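Small Parts, Long Shelves

Most of what is written about warehousing concerns large, dull, regular objects: pallets, drums, sacks. The harder problem is the small metal part. It is light, often awkwardly shaped, easily scratched and cheap enough that the cost of finding it can exceed the cost of making it.

Draltora, a spares supplier in Uvville, holds 2166 separate part numbers. Of these, 474 account for nearly all orders in a normal month. The remainder are kept because customers run old equipment and expect to go on running it. Houda Helmy, who has had charge of the stores for nine years, divides the stock by rate of movement first and by size second. Supplier and product family are ignored.
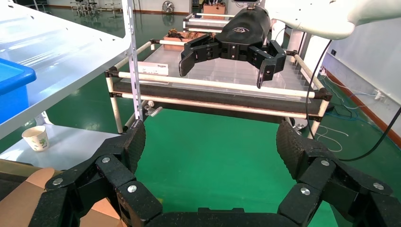 Two black grippers, one above a cart.

The previous arrangement was by product family. It was easy to explain to new staff and slow in use. A single order might call for a bracket, a cover plate and a bag of fixings, and these could lie in three aisles. When the stores were laid out again in April, the fast-moving parts were brought to waist height near the packing benches. Average walking distance per order fell to 70 metres. Helmy regards the figure as acceptable and expects little further gain without moving the benches themselves, which are tied to the position of the power supply.

Shelf depth received less attention at first and caused more trouble. Deep shelves hold more stock per metre of aisle, but parts at the back are forgotten and ordered again. Draltora now limits depth to one tray on the fast shelves and two on the slow. Capacity was lost. So were most of the duplicate orders.

Labels are a separate matter. The code printed on the shelf edge gives a location and nothing else; the part number appears on the tray. If both carry the part number, a tray put back in the wrong place leads to a dispute between two labels, and the picker tends to believe the larger one. Lettering is black on white throughout. Colour coding was tried for a year and dropped — the colours faded unevenly, and two of them could not be told apart under the lamps in the rear aisle.

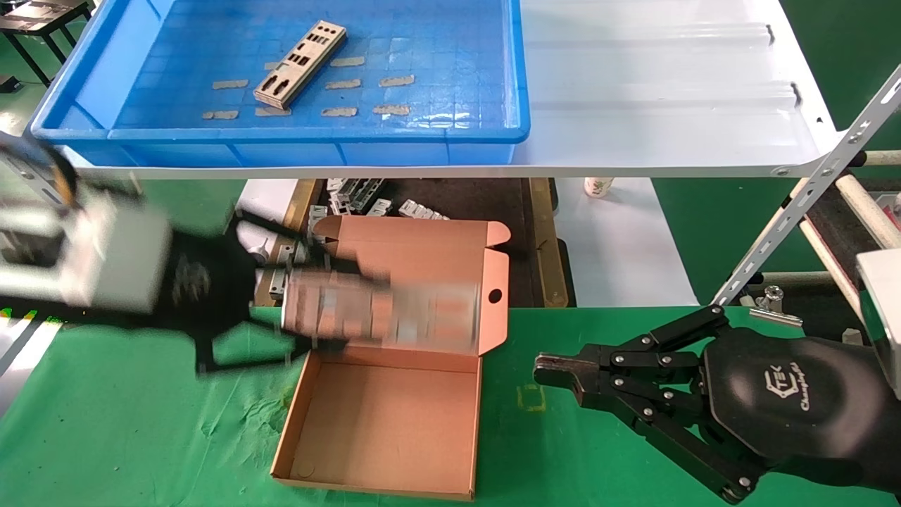
Metal plate and foam pads in a blue tray, with an open box on the work surface below.

Counting is done on a rolling basis. Each location is checked at a set interval: monthly for fast parts, yearly for the rest. Nawal Samir, who keeps the stock records, prefers this to the annual shutdown count, in which tired people counted unfamiliar items against a deadline. Errors are now found while the cause can still be traced. The commonest is a wrong unit of issue, where a bag of ten is booked out as one piece. Samir's records run on Pirnano, a plain stock program with few reports, and she has added a field for the unit that must be filled before an entry can be closed.

The slow shelves remain under review. A part with no orders in five years is listed, and Helmy decides whether it stays. So far she has removed very few.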